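Reading time: 2 minutes

Ticket 2781: Grasp planner rejects valid candidates near counter edge
Component: Skallis perception and planning stack
Reported by: Veronika Szekeres, Stovcombe
Assigned to: Houshang Ghaffari

Summary
During simulated kitchen trials, the Skallis planner returned NO_FEASIBLE_GRASP for the bowl target. The fault was observed only where the target stood among items lying near the edge of the counter.
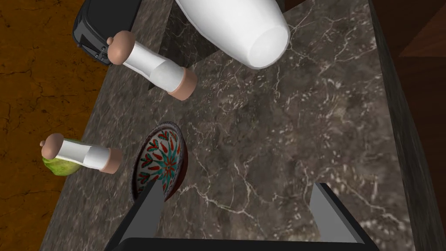
The reporter confirmed that the build was unmodified and that the same scene file had loaded without warnings under the February release. Segmentation logs were attached. The bowl mask was complete in each log except where the fingers overlapped it, and the depth values were within tolerance.

Investigation
The assignee replayed the episode with seed 2163 and compared the support plane estimate at each wrist view. In views dominated by the floor, the estimator selected the floor as the support surface and discarded the counter.
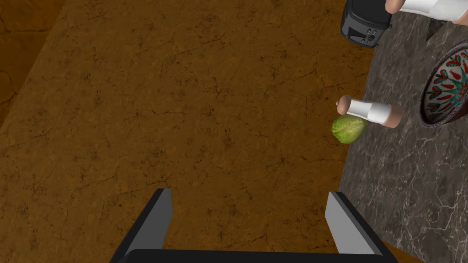
Figure 2. Wrist view with the open gripper over the brown surface; bowl at right.

The incorrect plane was then retained in the cache for 90 planning cycles, although later views contained sufficient counter area to correct it. Collision checks run against the cached plane rejected every approach.

Resolution
The cache is now cleared whenever the wrist pose changes beyond the configured threshold. Plane candidates are also compared with the counter height stored in the scene file.

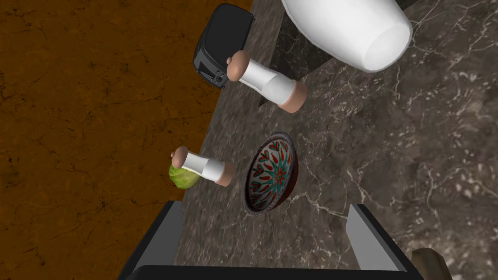
The revised build completed six replays with no planner rejection. The reporter is asked to repeat the trials on the Dunstan workstation and to record the results on this ticket before closure. Behaviour with the height check disabled has not been assessed.

Status: Awaiting confirmation

Related items
Peltness: stale transforms after simulator reset
Dunstan: wrist view export drops depth channel
Skallis: support plane threshold settings

Last updated: Sunday, May 18, 2025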